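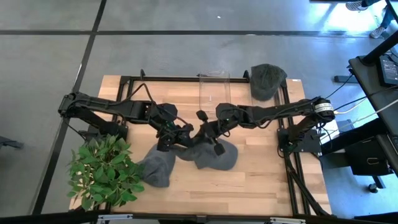 The winter hat collection at Clalar has reached 179, and I'm really pleased to be able to write that, because a fortnight ago I thought we'd be lucky to fill a carrier bag. The target is still 400, so there's a way to go, but people in Brirnau have been digging through their drawers and hall cupboards and it shows!

If you missed the first notice, it's dead simple. Bring in any clean knitted hat you don't wear any more, adult or child size, and it goes out with the Danzer coat run before the weather turns properly cold. Beanies are by far the most common thing we get, and grey is by far the most common colour. I've started to think everyone in town owns the same one (I've got two myself, and one of them is now in the collection). If you have anything bright, I'd love to see it — the children's end of the list is short of reds and yellows.

A few of you have asked about the sorting. Everything gets looked over on the big wooden table first, where the light's good, and checked for holes and pulled threads. Small holes are fine, I can mend those in front of the telly. Hats that have felted in the wash go in a separate pile, which Brendex have said they'll take for their craft afternoons.

After that it's into the clear plastic bins. We used cardboard boxes last year and spent half our lives lifting lids to find out what was inside, so I asked for see-through ones this time and I'm never going back. They're not huge, mind. A thick hat more or less fills one, so they're for the hats waiting to be labelled, and the finished ones are bagged up by size. 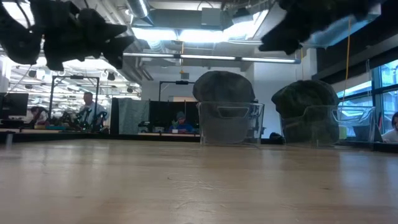 Two of the clear bins on the table at Clalar, each with a dark rock in it.

Drop-off is open for another 4 weeks. You can hand things in at the Clalar front desk any weekday, or on Tuesday evenings until half past seven if you're coming from work. Please don't leave bags outside the door, as we lost a lovely lot to the rain that way in the first week.

Scarves and gloves are a maybe. Danzer can take gloves if they're in pairs and tied together, but they've got plenty of scarves already. No helmets, no straw hats, and if it has a bobble, give the bobble a good tug before you bring it in.

I'll post the new total once the next lot has been through.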